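Frequently asked questions about the Larano disassembly study
July
By the Larano project team, Windbridge Lab

We receive many letters about our report on removing parts from old desktop computers with a robot arm. Most of them ask the same things, so we collected the answers on one page. The full report has the tables and the exact settings. If your question is not here, please write to the address on our contact page.

What did you want to find out?

We wanted to know if a robot can learn to take a card out of a computer when it has a good sense of force but only a modest camera view. Many groups work on the vision side of this problem. We had the feeling that the hands were getting too little attention, so we tested this.

What is the method, in simple words?

The arm first moves to a position over the part, using the camera. After this point the camera has only a small role. The gripper closes, and the arm begins to pull with a small side-to-side motion. A policy called Pisia reads the forces at the wrist and decides how to change the direction of the pull. When the force rises too quickly, the policy goes back a little and tries a different angle. People do the same when a drawer is stuck.

Pisia was trained from demonstrations. A person guided the arm by hand, and we recorded positions and forces together. We collected 2911 demonstrations. From these we removed the ones where the person had to stop in the middle.

Why desktop computers?

They are made to be opened, so most parts come out without special tools. At the same time they are not easy. A card sits firmly in its slot, there are cables near it, and the metal walls leave little room for the fingers. Also, old office computers are cheap, and we could buy different models from the same years.

How is the computer placed for a trial?

The tower lies on its side on the worktable, with the cover taken off. The arm comes from above. We do not remove the other parts before the trial, so the drive cage and the wires stay where the factory put them. We think this is important, because a bare board on a table is a much simpler problem.

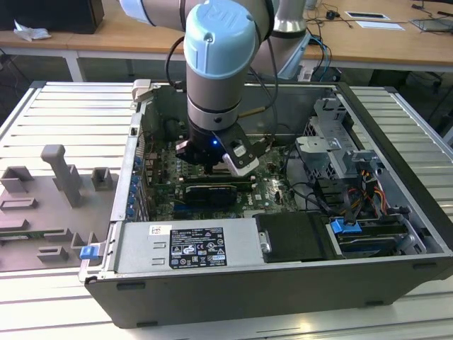
The gripper over the card slots of an open tower. The gray fixture plate is on the left.

Do you fix the case to the table?

In the main trials, yes. In a smaller set we left it free, and the results became worse. When the case moves together with the card, the force signal looks like progress, and the policy continues to pull in a bad direction. We do not have a good solution for this yet.

How well does it work?

On computer models that were in the training data, Pisia removed the card in 87 percent of the trials. The comparison method, which follows a fixed straight path upward, did clearly worse on the same models. Please look at the second table of the report before you repeat our number, because it is valid only for expansion cards. Memory modules were a separate test.

And on models that it did not see before?

There we made 137 trials, with 7 models. The success was lower, and it was very different from one model to another. The worst cases were those with a latch that must be opened first. Pisia has no idea of a latch. It feels a strong resistance, tries several angles and then gives up. We count this as a failure, even if no part was damaged.

What counts as a success?

The card must be fully out of the slot and placed in the tray, and the slot must have no visible damage. A second person checked the slot with a lamp. If the card came out but fell back into the case, we wrote "failure".

Did the robot break anything?

Yes. In the early weeks we broke several slots and bent one metal bracket quite badly. Later we set a force limit in the controller, below the policy, so the policy cannot go over it. The limit makes the arm slower on tight cards. We accept this.

How is this different from the Moynihan method?

Moynihan makes a plan for the whole computer: which part goes first, which part is blocked by another one. Our work begins after such a plan exists. It would be natural to join the two, and we have started to discuss the data format, but there is nothing to show at this moment.

Can I use your data?

The force recordings and the arm positions are free for research use. The camera recordings need a short request form, and we usually answer it in the same month. We cannot send the computers, although two people asked.

Which gripper fingers should I use to repeat the trials?

The drawings are in the appendix. Please print them in the same thickness that we give. One group made them thicker for more strength, and then the fingers did not fit between two neighboring cards.

Will you study screws and cables next?

Cables, yes. A cable gives almost no force until it is tight, so our present signal says very little about it, and we are testing a sensor in the fingertip. Screws are not in our plan for this year.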